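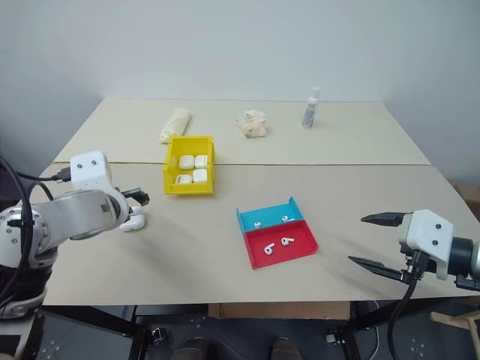
Kulov Streaming Help: Watching From Home and Away

Frequently asked questions

Most of the letters we get come down to the same dozen or so worries, so we've put our answers in one place. If yours isn't covered, write to the help desk and one of us will get back to you, usually by the next morning.

What can I watch on Kulov?

Older television, mostly! Our heart is in the kind of series that used to run late in the evening on a small channel: space adventures, ghost stories, detective shows with a very long opening theme. We have 500 titles at the moment, and the list moves a little every month as licenses come and go. The one people write to us about most is Ekgate, the mystery serial set in a harbor town where the ferry stops running, and yes, we have every episode, including the two-part ending that was left out of the old disc set.

Do I need to watch Ekgate in order?

You really do, I'm afraid. The first few episodes feel like separate stories (a missing clerk, a flooded cellar, the business with the lighthouse keeper's letters) and it's tempting to skip around, but they all come back later on. If you only want a taste, try episode 2, which is a fine hour of television by itself and gives very little away.

How much does it cost?

Membership is $12 a month, and you can stop whenever you like from the Account page. A few newer films are rented separately, and the price is shown before you press anything. Some of the short films are 99 cents. Once you start a rental you have two days to finish it, so do wait until the kids are asleep.

Can I watch while I'm traveling?

This is our most common question by a mile, and the answer is a slightly annoying "it depends." We buy the rights to each show country by country, so the list you see is the list for the place you're in. Somebody who starts a series at home in Oregon and then flies off to see family may find that it has gone gray in their list. It hasn't been deleted, and your place in it is saved for when you get back.

If you know you're going away, the best thing is to download episodes to your phone or tablet before you leave. Open the show, tap the arrow next to each episode, and leave the app open until the arrow turns into a check mark. Please try playing one with the internet turned off before you head to the airport. Sewwandi Majumder on our help desk asked me to put that in, and she has read a great many sad messages from departure gates.

Which devices does the app work on?

Most phones, tablets and smart televisions from the last several years will be fine, and so will any up-to-date web browser on a computer. We also have an app for the Jistix box. On the Jistix you'll need to type in the code from your Account page the first time, and the letter O and the number zero look very much alike on that screen, so if the code is refused, try the other one.

The sound doesn't match the picture. What should I do?

Pause, go back to the menu, and start the episode again. That clears it up more often than you'd think. If it keeps happening, look in your television's sound settings for something called "audio delay" or "lip sync" and set it back to zero. Still no luck? Tell us the show, the episode and the minute where it starts going wrong, and Nuwan Liyanage will check our copy. We did have one bad reel of The Siriwardena Inheritance, and it was a viewer who caught it.

Are there subtitles?

English subtitles are on everything in the main list, and Spanish on a good part of it. Press the speech bubble at the bottom of the player. You can make the letters bigger or put them on a dark background, and the app will remember what you chose.

Can my household share one membership?

Of course. You can have separate profiles, so nobody's cartoons get mixed up with your murders, and 2 people can watch at the same time. A third person will see a message asking them to wait until one of the others has finished.

Will you be adding the show I loved when I was ten?

Maybe! Send us the title, or whatever you remember of it. Shanthi Cassim keeps the request list and looks into the rights for each one, though some of them take ages to track down. The next batch of additions goes up in August, at 9 a.m. Pacific time, and members who have asked for a show get an email when it arrives.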